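Plosum moves laundry staff into robot teaching roles

Textile care firm Plosum is to retrain 200 of its laundry staff as home demonstrators, after a first stage of the work at its Porley site. The demonstrators fold and sort clothes with hand-held grippers, and the recordings are used to set up the automated folding line.

The 26th June announcement follows talks with staff at Porley, where 369 people work. No jobs will go as a result of the change, the company said.

Demonstrators work through clothes and household linen in ordinary rooms -- on beds, among other folded things -- and are paid at their usual hourly rate.

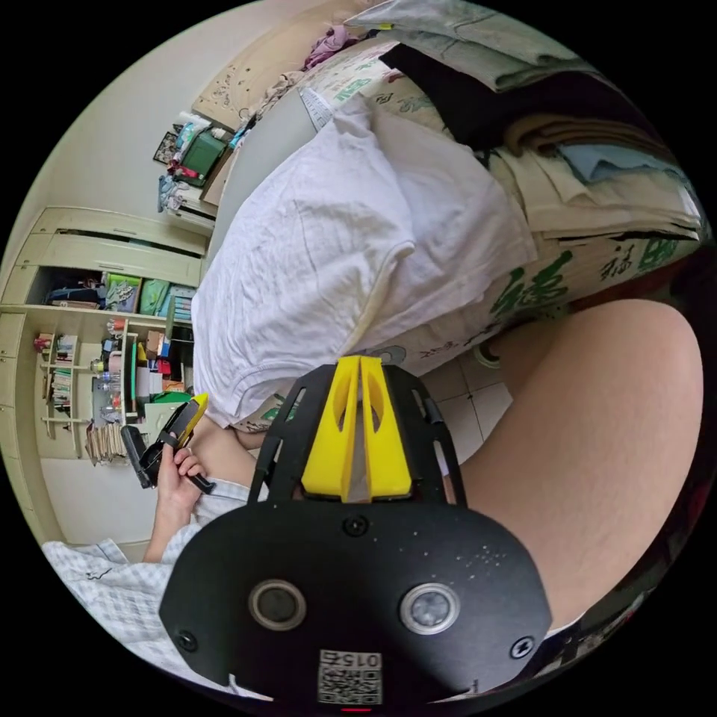
What changes at Porley

The folding line will take over the night shift from the end of June. Staff who now fold by hand at night can move to days, to inspection and repairs, or to demonstrating. So far 1,048 folding sessions have been recorded.

"People asked us two things, whether they would keep their hours and who would check the machine's work," said Rocío Ospina, operations manager at Plosum. "They keep their hours, and they will be the ones checking." 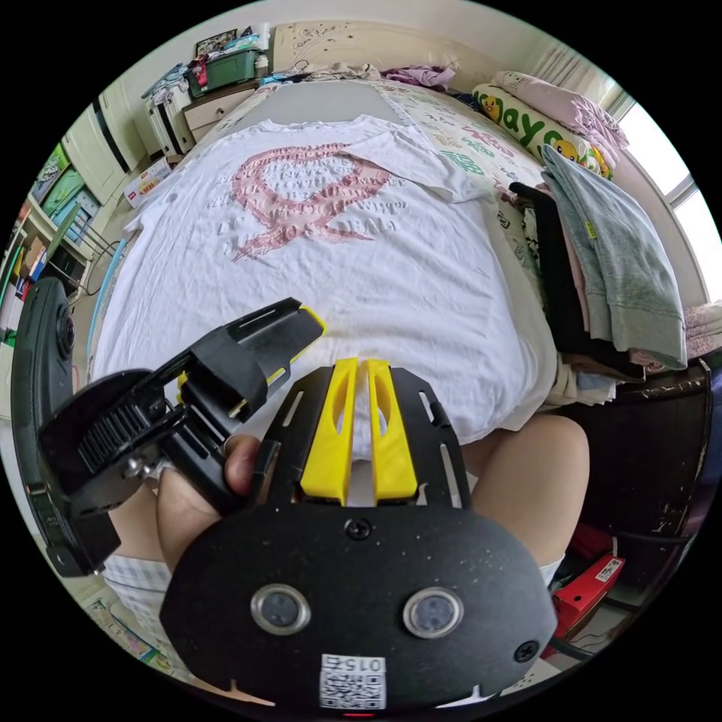
Plosum will open a second training room at its Anarau depot, with places for 300 staff over the next year. Roxana Sánchez, who runs the training, said new demonstrators begin with simple garments. A short-sleeved T-shirt laid flat with the collar towards the headboard, its printed chest facing up, is a typical start. Shirts with buttons and fitted sheets come later.

Software for the line is supplied by Hutapea.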